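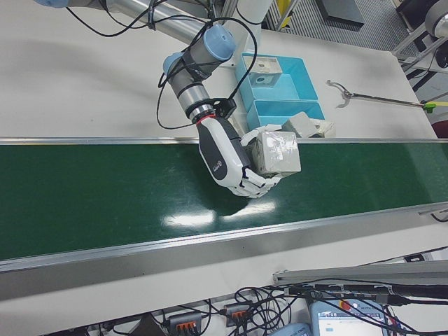

プルリコ（Plullico）2泊、坂と靴下とスープの記録

2月のプルリコに行ってきました！ずっと気になっていた町です。もともとは隣のトラニドトン（Trunidton）に行くつもりで航空券を取ったんだけど、地図を眺めているうちに川の上流にある小さい町のほうが気になりだして、気がついたら宿をふたつ予約していたという、いつものパターン。キャンセルしたのはもちろんトラニドトンのほうです（ごめん）。

で、空港からどう行くかという話。鉄道もあるにはあるんだけど、冬は本数が減るうえに乗り換えの待ち時間が長い。私はジョンダリ（Jondari）の長距離バスにしました。空港の到着口を出て左、タクシー乗り場の先にある屋根つきの停留所から出ます。切符は運転手さんから直接買えました。私の前にいたおばあさんがものすごい量の小銭で払っていて、それを運転手さんが一枚ずつ丁寧に数えるので、出発がちょっと遅れた。でも誰も怒らない。いいなあと思いながら、私は窓側の席で早くもおやつを開けていました。

プルリコまでは2時間。前半は畑、後半は川です。進行方向の右側に座ってください。これは強く言いたい。左側はほぼずっと斜面の土です。帰りは当然左側が正解なんだけど、私は帰りもうっかり右に座って、また土を見ていました。同じ土。

着いて最初にやったこと

靴下を買いました。

いや、寒いのはわかっていたんです。天気予報も見たし、厚手のコートも持っていった。でも足元のことをまるで考えていなくて、いつもの薄い靴下を詰めてしまった。プルリコは道がほとんど石畳で、冬は石が朝から晩まで冷たい。冷気が靴底を抜けてくる感じ、わかりますか。バスを降りて橋を渡るあいだに足の指の感覚がなくなって、宿にも行かずに広場の雑貨屋に飛び込みました。

買ったのは灰色のもこもこした毛の靴下。店のおじさんが「もう一足いる」みたいな顔で同じものを差し出してきたので（言葉はわからないけど、あれは絶対そういう顔）、素直に二足買いました。結果、滞在中はこの二足を交互に履くだけで過ごしたので、おじさんが正しかった。ちなみに家に帰ってから洗濯したら片方だけ縮みました。履けるけど、左だけやたら締まる。

宿はオーバーゴー

泊まったのはOvergaardという小さい宿。読み方がずっとわからなくて、私は心の中で「オーバーゴー」と呼んでいました。現地の人の発音はもっと喉の奥のほうで、何回聞いても真似できず、最後は看板を指さして済ませていました。

場所は旧市街のいちばん上です。いちばん上、というのを予約のときに軽く見ていた自分に説教したい。広場から宿までは約80段の階段があって、しかも段の高さがバラバラ。スーツケースを持ち上げて三段、休んで二段、みたいなことをやっていたら、後ろから来た犬の散歩の人に抜かされ、その人が用事を済ませて下りてくるのにもまた会いました。犬にはちょっと心配そうに見られた。

でも部屋はとてもよかったです。天井が斜めで、窓が小さくて、その小さい窓から川がちょうど曲がるところが見える。暖房は昔ながらの壁についた鉄のやつで、夜中にカン、カン、と鳴ります。一晩目は三回くらい起きたけど、二晩目は鳴っていたかどうかも覚えていない。神経質な人は耳栓があったほうがいいかも。お湯は朝のほうがよく出ました。夜の九時すぎは、ぬるいです。

朝ごはんは地下の部屋で、黒っぽいパンとチーズとゆで卵、それから酸っぱいベリーのジャム。このジャムがめちゃくちゃおいしくて、二日目はパンよりジャムの量が多かったです。売ってくれないか身振りで聞いてみたら、笑って首を振られました。あれは非売品だったのか、身振りが通じていなかったのか、いまだに謎です。

59番のバスで対岸へ

二日目は川の対岸に行きました。広場の時計の下から59番のバスに乗ると、橋を渡って対岸をぐるっと一周して戻ってきます。観光用でもなんでもない普通の路線バスで、乗っているのは買い物帰りの人と学生さんばかり。一日券を買ってしまえば乗り降りが自由なので、気になったところで適当に降りるのがおすすめです。

私が降りたのは、

・製粉所の跡（中には入れない。外の水車はもう回っていない。でも横の小道が気持ちいい）
・屋根つきの市場（午前中で半分以上の店が閉まるので早めに）
・終点近くの工業地区のあたり（ここは完全に降り間違い）

の三か所。終点のひとつ手前で降りるつもりが、ボタンを押すのが遅れて通りすぎました。降りたところは倉庫みたいな建物が並んでいるだけで、カフェも売店もなし。次のバスまでかなりあって、仕方なくひたすら歩いて戻りました。靴下がなかったらたぶん泣いていた。

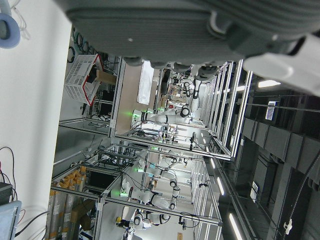 白いカゴと段ボール箱、奥にのびるアルミのフレーム

市場に戻ってからは、もうずっと食べていました。なかでも忘れられないのが豆と燻製肉のスープ。市場の裏口を出たところの、立って食べる店です。メニューは壁に手書きで、私には一文字も読めず、隣の人のお椀を指さして同じものをお願いしました。どろっとしていて、最初はしょっぱいと思うんだけど、ついてくる固いパンを浸すとちょうどよくなる。食べ終わるころには耳まで熱くなっていました。翌日もバスに乗る前に寄ろうとしたら閉まっていて、かなり本気で落ち込みました。行く人は、見つけた日に食べておいてください。

あと、焼き菓子もよかった。くるくる巻いた生地にけしの実が入っているやつ。市場の入口側の店と奥の店の両方で買って食べ比べたんですが、入口側はふわっとしていて、奥はねっちりしています。私は奥派。ひとつが大きいので、食べ比べるなら誰かと半分こにするのがいいと思います。ひとりでふたつ食べた人間からの助言です。

トラニドトンにもちょっとだけ

帰りの飛行機が夜だったので、最後の日はトラニドトンで途中下車しました。プルリコから来ると、とにかく平ら！スーツケースが転がる！それだけで感動してしまって、駅前の大通りを用もなく往復しました。

街そのものは大きくて、お店もたくさんあって、暖かい本屋さんで長々と立ち読みもできたし、何も文句はないです。コーヒーはトラニドトンのほうが断然おいしい。プルリコのコーヒーは、なんというか、薄いか苦いかのどちらかで、中間がなかった。ただ、半日いただけなのに、もうあの階段の上の部屋に戻りたくなっている自分がいて、おかしかったです。着いた日はあんなに文句を言いながら上ったのに。

駅のコインロッカーは、大きいサイズがお昼前には全部埋まっていました。私は駅の裏の荷物預かりに持っていったんだけど、受付が夕方早めに閉まるみたいなので、遅い便の人は時間を確認しておいたほうがいいです。私は本屋で時計を見て青くなって、走りました。平らな街でよかった。

次に行くなら

たぶん秋に行きます。川沿いの道が冬は一部閉まっていて、上流にある小さい滝まで行けなかったのがすごく心残り。宿に貼ってあったポスターだと、木が全部黄色になるらしいんですよ。ずるい、あんなの見せられたら行くしかない。

持ち物メモ（自分用でもある）
・厚い靴下。多すぎると思う量
・小銭。バスも市場もこれがあると早い
・スーツケースはやめてリュックにする
・ジャムをもらえたときのための、空き瓶

飛行機の話と、乗り継ぎの空港で食べた変な味のポテトチップスの話は長くなりそうなので、また別の記事に書きます。写真の整理もまだ半分くらいしか終わっていません。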